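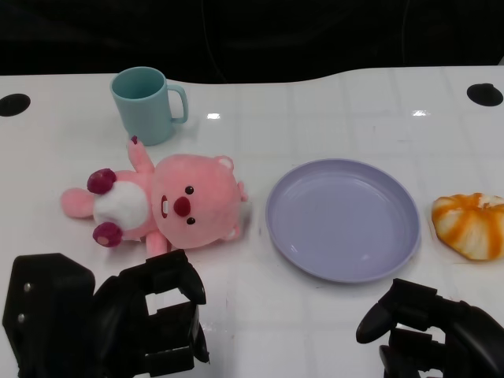

ok so people asked what I do all day on the Serico project. thread. typing this between takes so bear with me

short version: I sit behind a pair of arms and do the same chore over and over so a model can learn it. that's the job. we call each go an episode. target for this week is 1000

long version –

current task is table clearing. mug, plate, soft toy, pumpkin. two arms. prompt gets read off a list, "put the mug on the plate", "put the toy next to the pumpkin", whatever comes up. do it, park the arms, hit save, reset, next

the mug is the teal one and I love it. matte, chunky handle, easy to grab by the rim or the handle. we try to split it half and half because if you only ever grab the rim the policy never learns that handles exist. ask me how I know

plate is the opposite. flat lavender thing with a shallow lip. you have to get one finger under the edge and tip it up against the other arm. my first day I lost 44 episodes to the plate alone. lost as in unusable, not as in the plate went missing, altho that also happened once

then there's the beaver. pink, plush, one little white tooth. it squashes. every grasp looks different, the arms flop, the tail gets caught under stuff. on paper the worst object in the bin and it's the one the model learns fastest?? no idea. two of us have theories and they contradict each other

pumpkin is there mostly to be in the way. orange and cream, lumpy. plenty of prompts never mention it. you want that. if every object on the table gets used every time, the model decides its job is "touch everything"

question from the replies: why not just do it in simulation

we do some. the rigid stuff is ok. plush is miserable, looks like a pillow full of jelly. and our table top is glossy, so the overhead lights bounce off it, and the sim team's reflections never quite match. easier to just go collect

someone else asked about resets. resets are most of the work!! the episode is short, putting everything back somewhere NEW is the slow part. people are terrible at random. leave me alone and I'll put the mug upper left all day long. I know this because someone plotted it and put it in the channel

so now there's a placement script, it's called Prullard, it tells you where each thing goes and which way it faces. toy on its back, head to the right. mug upright, handle right. next one toy face down, head toward you. I argue with it in my head but the coverage is so much better

also it has opinions about the two holes at the back of the table. won't place anything near them. good. fished a small object out of one in February and it took longer than lunch

bad episodes, since it came up – keep them or toss them?

we keep more than you'd think. a slip where you recover, keep, tag as recovery. a slip where the thing goes on the floor, toss. me getting confused and going for the wrong object, toss, and then go drink some water

the one I always toss is hesitation. if I hover over the plate thinking, the model learns to hover over the plate. it did this for a whole checkpoint. just hanging there. very relatable, completly useless

numbers for the curious: best run so far was 90 saved in one shift. typical is 63. anyone who says they do double that with two arms and a plush toy is not checking their data

oh and label as you go. Grirkent (our labeling tool) lets you put it off till the end of the day. don't. by 5pm you can't tell one mug-to-plate from another and you'll just write "ok" on all of them

last one from the replies, do your hands hurt. wrists yes. swap sides of the table, take the breaks. I set a timer and ignore it, don't be like me

Coşkun bin is up after this – that's the kitchen set, with spoons. I have not been looking forward to spoons. thin, shiny, lie flat on everything

might do a Saturday shift to catch up. will post the spoon thread if I survive it. ok Prullard is telling me to move the pumpkin, bye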